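Where Does Your Leftover Lunch Go?

The secret life of food scraps, from the trash can to the garden

By Orysia Kravets

Think about the last thing you didn't finish eating. Was it a bread crust? Half an apple? A spoonful of peas that rolled away under your napkin? You scraped it off the plate, the lid of the trash can went bang, and you probably never thought about it again. But that food was just getting started on a long (and sometimes very smelly) trip!
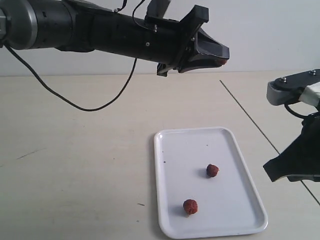 SKEDLEY, March

Most food that goes in the trash ends up in a landfill. A landfill is a giant, carefully built pit where trucks dump garbage. Machines squash the garbage flat, and then it gets covered up with soil or other material. The next day more garbage goes on top, and after years of this a landfill can turn into a real hill.

You might guess that an apple core would rot away quickly in there. It does rot, but in an unusual way. Out in the open, food is broken down by tiny living things called microbes. They're so small you need a microscope to see one. Many kinds of microbes need oxygen, the same gas you breathe in from the air. Deep inside a landfill, there's hardly any oxygen left, so a different crew takes over. These microbes can live without it, and as they munch on your apple core they let out a gas called methane (say it like this: METH-ane).

Methane is invisible, and it's very good at trapping heat. When it floats up into the sky, it acts a bit like an extra blanket around Earth. Our planet needs some blanket, or we'd all be freezing! Too much makes it warmer than it should be. Some landfills catch their methane with pipes and burn it to make electricity, but plenty of gas still gets away.

Now for the fun part. Let's feed some worms!

If food scraps go into a compost pile, the oxygen-loving microbes get their chance. They eat and eat, and all that eating makes heat. On a cold morning you can sometimes see steam rising from a big pile, even with frost on the grass right next to it. Worms, beetles, and roly-polies move into the cooler parts and help chew everything into smaller bits. Months later you have compost, a dark, crumbly stuff that smells like a forest after rain. Plants love it.

The students at Fundania Elementary School wanted to know how much food their cafeteria was throwing out, so they put a scale next to the trash cans. In the first week, they weighed 319 pounds of leftovers. That's heavier than a baby elephant on the day it's born!

"I thought the scale was broken," says fifth grader Haris Minhas. "We took everything off and weighed it again and it was the same."
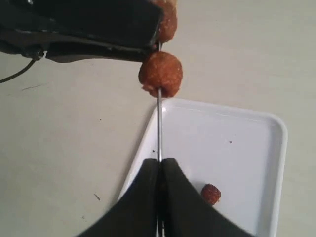 Not everything in those buckets could go to the school garden. Fruit, vegetables, bread, and coffee grounds from the teachers' lounge all went on the pile. Meat and cheese stayed out, because they get stinky and invite rats to dinner. Some cities have huge composting centers that can take meat too. Their piles are big enough to stay very hot for a long time, and the heat kills germs.

Science teacher Nighat Chaudhry showed the class how to balance the pile. "Greens" are wet, fresh things like lettuce and banana peels. "Browns" are dry things like dead leaves and torn-up cardboard. If your pile is slimy, add browns. If it just sits there doing nothing, try greens and a splash of water. And give it a good stir now and then to let the air in.

Of course, the very best thing food can do is get eaten. Growing a carrot takes water, soil, and sunshine, plus fuel for the truck that brings it to the store. When the carrot goes in the trash, all of that gets wasted along with it. The Fundania students started a share table, where you can leave an unopened milk or a whole banana for somebody hungrier than you. By the last week of the month, the buckets were 48 pounds lighter than in the first.

TRY IT: ROT IN A JAR

You'll need two clear jars, some garden soil, a few small pieces of lettuce, and a piece of plastic wrapper.

Put damp soil in both jars. Bury the lettuce in one and the wrapper in the other, right up against the glass so you can peek. Cover each jar with cloth and a rubber band. Check them every Friday and draw what you see. Keep your drawings in order! Wash your hands when you're done, and ask an adult to help you empty the jars outside.

WORDS TO KNOW

Compost: crumbly material made from rotted plants and food
Landfill: a place where garbage is buried
Methane: an invisible gas that traps heat
Microbe: a living thing too small to see with just your eyes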